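Rules for people's hands near a tabletop arm while it's live?
Posted by grelside_annie in Robots & Automation

Hi all! I help run a small lab space and we have one arm with a five-finger hand on the end, bolted to a table. Up to now it was me and one other person using it, so the rules lived in our heads. In March we get new people and I have to write something down that fits on one page and gets taped to the wall.

My draft says nobody reaches over the table while the motors are on, full stop. My coworker says that's silly for a small arm, everybody will ignore it by lunch, and then they'll ignore the rest of the page too. He wants a speed limit and a stop button in reach and that's it. I kind of see his point, but I also got my knuckles pinched once and I did not enjoy it.

So what do you all do? Do you let people reset objects by hand between runs with the power on? And do you have rules about what's allowed on the table, or is that overkill? Our control software is Sasel if that matters.

Nicanor Vallejo
I've written this page for three different labs now and rewritten it more times than I'd like, so take what's useful.

First, your coworker is right that people skip rules that cost them time, but "speed limit and a button" isn't a rule set. Before anything else you need a risk assessment for your setup. It doesn't have to be fancy. Ours was two pages: where can the arm reach, what can it trap a hand against, what happens if it drops what it's holding, what happens if the power goes out. Also read the manual for your arm and find out what its stop actually does, because on some arms cutting power lets the whole thing sag, and you want to know that before somebody's wrist is under it.

For resets we do this. The operator pauses, says "paused" out loud, and takes their hand off the controls. The other person says "reaching," does the reset, steps back and says "clear." It feels goofy for a day and then you stop noticing. A software pause is fine with us for moving a toy or a cup. For anything on the arm or hand itself (tightening a screw, freeing a finger, swapping a cable) it's power off at the switch, and whoever is doing the work keeps the key. I won't bend on that one.

Two people minimum when somebody new is driving. The second person holds the stop button and does nothing else — no phone, no typing notes.

Now, stuff on the table. I don't think it's overkill at all, but split it into things the task needs and things that wandered in.

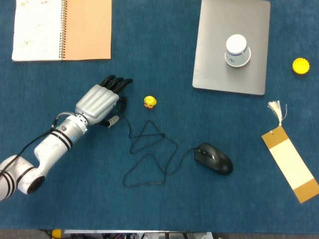

Cables are my big one. A loose loop can catch on a finger or the wrist, and then the arm drags along whatever is plugged into the other end. If the object has a cord and the task needs it, fine, but I want the operator to know where the cord is before each run, and the speed stays at the low setting for the first 2 runs. Same deal for anything small enough to get wedged between fingers. Personal stuff goes on a shelf. Drinks never, not even with a lid.

Last thing: put a name on the page, the person who can say no. Ours didn't have one for ages and it was a mess.

zoubi_dan
just use a light curtain, problem solved. we got one and never looked back

Sivaprasad Poojary
I agree with most of what Nicanor wrote, but a light curtain on its own won't solve it, sorry Dan! It has to be wired into a proper safety stop and set far enough back that the arm halts before you can get a hand to it. The one we first put up at Lulex was way too close.

The only thing I'd add is to tape a line on the floor at the arm's full reach plus a margin. We wait 60 seconds after startup before anyone crosses it, so the homing move is over and done with. Oh, and long hair tied back, no lanyards, no dangly sleeves. I'd put that at the top of your page in big letters.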